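4.2 Public demonstration

The second part of the study took place at the open day of the Hafstein workshop on September 16, 2020. The Utari arm was installed in the entrance hall and worked with household textiles for the whole afternoon. In total 181 visitors agreed to take part, and 58 of them also filled in the long form of the questionnaire. The control software was Flusoslow, in the same version as in the laboratory tests of June.

Each visitor could choose a cloth and ask the operator to start one trial. We did not give any explanation before the trial — the visitors should form their own expectation first. Folded cloths (Figure 4) were chosen often, and they were also the material for which visitors asked the most questions. Many wanted to know how the arm decides between one layer and the full stack.

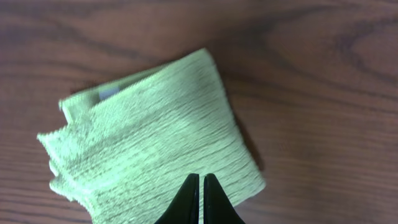 Figure 4. Wrist view with the gripper fingers over a folded microfiber cloth. The layer edges are visible on the left side of the stack.

In a folded cloth, the side with the layer edges is difficult for our method. The edges lie at slightly different positions, and the border fibers make the outline soft. The grain of a wooden table adds more lines to the view. For this reason we trained the edge detector again with 2768 labeled views, which were prepared together with Bomar. The answers of the visitors to the question about trust are reported in Section 4.3.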